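Last updated 7/20/23

# Merkcombe Toy Library: Frequently Asked Questions

The Merkcombe Toy Library lends toys, puzzles and games to families, carers and early childhood services in the Merkcombe area. The following answers summarise the current borrowing conditions. The full conditions are provided to every member at enrolment and prevail wherever the two differ.

## Membership

### Who may join?

Membership is open to any adult resident of Merkcombe or the adjoining localities of Paron and Reter. Grandparents, foster carers and family day care educators are eligible in their own right and do not need to be listed on a parent's membership. Kindergartens and playgroups should apply for a service membership.

### What does membership cost?

A household membership is $54 per year. Holders of a current concession card pay $20. Service memberships are priced on application, having regard to the number of children enrolled.

### What identification is required?

Applicants must present photo identification and one document showing a current residential address, such as a rates notice, lease or utilities account. Post office boxes are not accepted as proof of residence, although mail may be directed to one.

### Can a membership be shared between two households?

Yes. Where children live across two homes, both addresses may be recorded against a single membership. The adult who signs the enrolment form remains responsible for all loans.

## Borrowing and returns

### How many items may be borrowed at one time?

Household members may hold up to five items, of which one may be a large item. Ride-on toys, play kitchens, water tables and outdoor climbing equipment are classed as large items.

### How long is the loan period?

The standard loan period is three weeks. One renewal is permitted, provided the item has not been reserved by another member. Renewals may be requested at the desk, by telephone or by email before the due date.

### May toys be tried before they are borrowed?

Members are welcome to handle toys at a table before deciding. Children must be supervised while doing so, and items with sealed packs of small pieces should be opened only by staff. Toys left on a table at closing time are returned to the shelves.

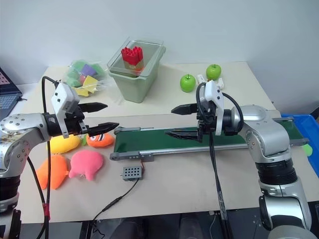

### How are toys returned?

Items are to be returned to the desk during opening hours, in the bag or tub in which they were lent. The after-hours chute at the Bratu Street entrance accepts books and puzzles only. Toys left beside the chute are treated as still on loan until they have been checked in.

### What happens if an item is overdue?

A reminder is sent on the day after the due date and again one week later. Borrowing is suspended until the overdue item has been returned. The library does not charge daily fines. If an item has not been returned after 13 weeks, the member is invoiced for its replacement.

### Can members reserve a toy for a birthday or holiday?

Reservations may be placed up to two months in advance. Demand for large items is highest in December and January, and early requests are advised. Each membership may hold one advance reservation at a time.

## Care, cleaning and missing pieces

### Who is responsible for cleaning?

Members are asked to return all items clean and dry. Hard plastic toys should be wiped with warm soapy water, and fabric items should be laundered according to the label. Bleach and solvent cleaners must not be used. Wooden puzzles should be wiped with a barely damp cloth and never soaked.

### What if a piece is lost or broken?

Members should report the loss at the time of return. Each item carries a contents card listing its parts, and this card is checked at the desk on every loan and return. Fair wear is expected and is not charged. Where a missing part prevents the toy from being used, a contribution towards its replacement may be sought. Pieces found later can be handed in at any time, and any contribution already paid will be refunded.

### Are batteries supplied?

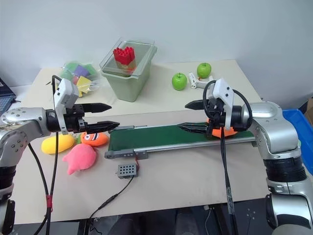 Battery-operated toys are lent with one set of batteries installed, and members are responsible for any replacements during the loan. Batteries must be of the type stated on the contents card, and old and new cells must not be mixed. The same rule covers any powered toy with a belt, whereas an unpowered piece is lent with its contents card alone. Button battery compartments must remain screwed shut at all times. A toy with a loose or cracked compartment should be placed out of children's reach and reported to the library without delay.

## Donations and general enquiries

### Does the library accept second-hand toys?

Donations are accepted by arrangement. Soft toys, bicycle helmets, car restraints and magnetic construction sets cannot be accepted. The library reserves the right to pass unsuitable items to other organisations or to dispose of them.

### How is personal information handled?

Enrolment details are used to administer loans and send library notices. They are not provided to third parties except where required by law. Members may ask to view or correct their records at the desk.

### How can the library be contacted?

Written enquiries may be addressed to Merkcombe Toy Library, PO Box 1608, Merkcombe. Requests for the conditions in large print may be made to the same address or in person.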